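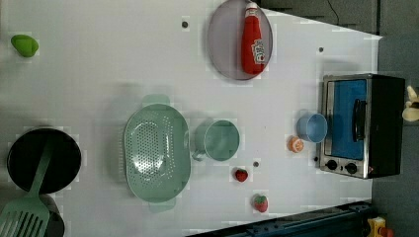

## 4. Comparing two grippers on the kitchen set

Do this section before you believe any number in the Vinora brochure. The brochure says 4000 cycles between finger changes. It doesn't say what was being gripped, and I suspect a foam block.

You need the arm already homed (section 3), the Drullden controller on firmware 49 or later, and both grippers: the Kolář parallel jaw and the Vinora soft fingers.

**Caution:** Cut power to the wrist before you swap grippers. The Drullden manual calls the connector hot-swappable. Florian Frei took it at its word in December and we waited three weeks for a new wrist board.

1. Lay out the toy kitchen items on the white table. Leave the toaster oven at its end and keep the small holes in the tabletop clear if you can. A strawberry that settles into one is a different test.
2. Fit the Kolář jaw. Tighten by hand, then a quarter turn with the key.
3. Load the file `kitchen_base` and set the payload to 684 grams. Don't use auto-detect. It has given us a different answer each time we asked.
4. Run the picks in this order: strawberry, orange slice, mug, ketchup bottle, slotted spatula.
5. Write down each pick as held, slipped or missed. "Almost" is a slip.
6. Put everything back, cut wrist power, fit the Vinora fingers and repeat from step 3.

**Note on the mug:** Start with the handle toward the colander. Most demo videos turn the handle toward the gripper, and then the success rate tells you very little about mugs.

**Note on the spatula:** Across the frying pan, the long handle is easy for either gripper to close on. Closing on it is the cheap part. Count it as held only if it clears the pan and stays level for the full pause.

**Note on the colander:** Optional. Gualtiero Serra wants it in the score. Ursina Bachmann and I don't — the tab handles suit a parallel jaw so well that it looks like a thumb on the scale.

### 4.1 Reading the results

The Mivska logger prints a "grasp confidence" after every pick. Ignore it. It goes up when the fingers close on nothing, and the vendor's reply to our ticket was a link to the page we had quoted in the ticket.

Use the written sheet. If the two grippers differ by a single pick, run the whole set again before you tell anyone which is better.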